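Equipment planning meeting, 2020-02-07, small meeting room

Chair: Femke De Graaf
Notes: taken by the Tesska project side, corrections please before the next meeting

## 1. Notes of the previous meeting

Accepted without changes. The open point about the shipping costs from Brotlow comes back under item 3.

## 2. Hand-held grippers

We have at this moment four hand-held grippers. Femke asked if this is enough for the work that is planned until June. The operators say that it is enough for single-person tasks, but that the tasks with two grippers are often waiting for a free pair. One unit is also at the repair since two weeks, so in practice we work with three.

The request is to buy spare fingers first and complete units after that. The fingers are worn faster than the rest, and a set can be changed at the table in a few minutes. Martens wishes that all new sets have the same mounting as the old ones, so that we do not keep two kinds of screws in the drawer.

The small-object tasks stay as they are on the white table surface with the dark background. For these tasks we need more consumables, mainly paper bags in the small size. They crease quickly and then the opening does not keep its shape. It was agreed to order them per box of 69, with the wooden figures on the same order.
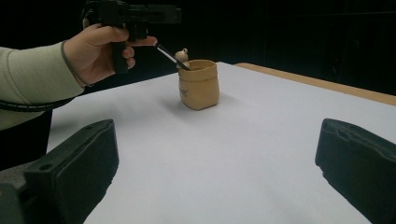

## 3. Offers received

Two offers were compared.

- **Plostulix:** 1212 euros for two complete grippers, cables included. Delivery in about 4 weeks.
- **Brotlow:** lower price per unit, but the cables and the shipping are calculated separately, and the total was not given in the letter.

The meeting prefers Plostulix, under the condition that the spare fingers can be ordered without a complete unit. Martens finds the price still high and proposes to ask for a discount if we take the fingers in the same order. Femke agrees to ask, but does not want to delay the order for this.

## 4. Budget

The grippers are paid from the equipment line of Tesska. The bags and figures go on the general consumables, as last year. A second table is moved to the budget round of June, and no decision was taken on its size.

## 5. Actions

- Femke: ask Plostulix about separate fingers and the discount.
- Femke: request the complete total from Brotlow, in writing.
- Martens: check the screw size of the present fingers and send it to both suppliers.
- Martens: place the order for bags and figures.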